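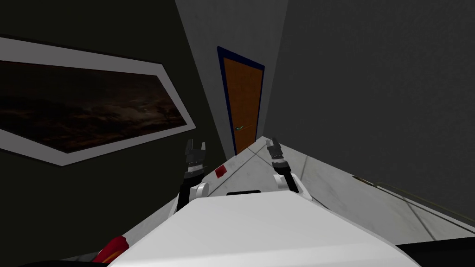

Fig. 1. Vista a bordo no simulador: robô de dois braços no corredor, com a porta ao fundo e as duas garras vazias.

Relatório de progresso, projeto Polach
Para: Vira Derkach, Fundo Juso
03/01/2019

Olá Vira,

Bom ano! Prometi que mandava isto antes do Natal e não mandei, desculpa. Dezembro foi-se quase todo em cima do resultado que conto mais abaixo, e quis repetir as contas antes de te escrever. O relatório financeiro segue à parte, pelo Volodymyr, no formato do costume (ele pede que confirmes se a rubrica de computação continua separada da de equipamento, porque no modelo novo aparecem juntas).

Vou então ao que interessa. Recordas-te de que o segundo semestre era dedicado a uma pergunta só: quanto é que o nosso método de navegação depende de o robô "saber" que está direito? O plano dizia que íamos treinar a política em corredores simulados, com a câmara na posição normal, e depois avaliar com a vista inclinada. A figura lá em cima é um caso bastante puxado: o chão em diagonal, a porta torta ao fundo, e mesmo assim uma pessoa olha e percebe logo para onde é o corredor. O robô, na primeira versão, não percebia nada.

O que fizemos desde o último relatório

Passámos a gerar os corredores de forma automática, com o Pavliuk (é o nome que demos ao nosso gerador de ambientes, já sei que te custa decorar os nomes todos). Neste momento temos 3.349 episódios válidos. O objetivo contratado eram 3.000, portanto estamos folgados, embora eu avise já que nem todos têm o mesmo interesse. Há muitos corredores fáceis, com paredes claras e boa iluminação, e poucos como o da figura, com a parede esquerda quase preta e uma janela que dá para um céu noturno. São estes que nos fazem suar! Onde a parede tem pouca textura, a estimativa de inclinação agarra-se ao que encontra, e o que encontra muitas vezes é a moldura da janela.

Dos episódios válidos, 1.561 têm a vista inclinada. Os restantes servem de controlo e usam a posição normal da câmara. A divisão não ficou exatamente a meio porque descartámos uma série de episódios inclinados em que o corpo do robô tapava o chão quase por completo, e a política ficava sem nada para aprender. Hesitei bastante nisto. O Volodymyr achava que devíamos mantê-los todos, por honestidade, e eu achava que estavam a poluir o treino. Acabámos por guardá-los num conjunto à parte, que não entra no treino mas entra na avaliação final, e ficámos os dois mais ou menos contentes.

O método, em versão curta

A primeira abordagem era a que vinha na candidatura: estimar a inclinação da imagem, endireitá-la e só depois passá-la à política. Funciona bem quando a estimativa é boa. Quando é má, endireita-se a imagem para o lado errado e o robô vai direitinho contra a parede com toda a convicção do mundo. Passámos semanas a tentar melhorar o estimador e os ganhos foram pequenos, digo-to sem rodeios.

A segunda abordagem nasceu de uma conversa de corredor (dos nossos, não dos simulados). Em vez de corrigir a imagem, damos à política uma máscara do próprio corpo. O tronco branco e os dois braços aparecem sempre na vista a bordo, e a relação entre eles e o resto da imagem diz muita coisa. O corpo está fixo em relação à câmara durante a navegação, com os braços na pose de transporte. Se o corredor roda e o corpo não, então a inclinação é do corredor em relação ao robô, e a rede pode aprender isso sozinha sem ninguém lhe dar um ângulo. A ideia é simples, quase me envergonha não a termos tido em março.

Treinámos 4 variantes: sem correção nenhuma, com imagem endireitada, com máscara do corpo e com as duas coisas juntas. Todas usam a mesma arquitetura, o mesmo orçamento de treino e os mesmos corredores. A tarefa é sempre chegar à porta e parar à distância pedida, sem tocar nas paredes.

O que vimos

A variante com máscara foi a melhor nos corredores inclinados, e manteve a vantagem quando trocámos as sementes aleatórias. A de imagem endireitada ficou em segundo lugar nos corredores claros, mas nos escuros caiu para perto da variante sem correção, o que bate certo com o problema da moldura da janela. O que me surpreendeu foi a combinação das duas: saiu pior do que a máscara sozinha! Desconfio que, ao endireitar a imagem, rodamos também o corpo do robô e estragamos justamente a referência fixa que a máscara aproveita. Ainda não provei isto. Tenho um teste montado em que só se roda o fundo e se deixa o corpo quieto, e devo ter resposta no próximo relatório.

Nos corredores direitos, as quatro variantes andam muito próximas umas das outras e não me atrevo a ordená-las. Peço-te, aliás, que não se ponha no boletim do Fundo que "o método melhora a navegação em geral", porque não temos dados para isso. Melhora com a vista inclinada, em simulação, em corredores com uma porta ao fundo. É o que posso assinar.

O que correu menos bem

A detecção da porta continua a dar trabalho. Tínhamos portas de cores muito parecidas no gerador, quase todas com painel castanho-alaranjado, e a certa altura a política aprendeu a perseguir qualquer mancha dessa cor. Já pusemos mais variedade, mas isso obrigou a gerar de novo uma parte dos ambientes e custou-nos tempo de máquina. O servidor da Fasent também esteve parado uns dias em dezembro, durante a mudança de sala, e o treino da variante combinada teve de recomeçar do princípio.

O outro atraso é a manipulação. O plano previa que, uma vez à porta, o robô usasse uma das garras no puxador, e nessa parte estamos só com o código de controlo a correr em separado, sem ligação à navegação. Prefiro fechar bem a primeira metade antes de as juntar. Se o Fundo vir isto com maus olhos, diz-me já, que ainda vou a tempo de mudar a ordem.

Próximos passos

Até ao fim do trimestre quero ter o teste do fundo rodado, a avaliação no conjunto à parte (aquele dos episódios com o chão tapado) e um rascunho do artigo. O Volodymyr fica com a ligação entre a navegação e os braços, e está a escrever a documentação do Pavliuk para o podermos abrir a outros grupos, como ficou combinado no contrato.

Da vossa parte precisava de duas coisas. A primeira é autorização para passar uma fatia da verba de viagens para horas de computação, por causa dos ambientes que tivemos de gerar outra vez. A segunda é saber se a visita de acompanhamento se mantém, para reservarmos a sala e termos as quatro variantes prontas a correr ao vivo. Gostava muito que visses a sem correção num corredor escuro, percebe-se o problema em meio minuto.

Qualquer dúvida, liga, que por escrito eu estendo-me sempre.

Um abraço,
A coordenação do Polach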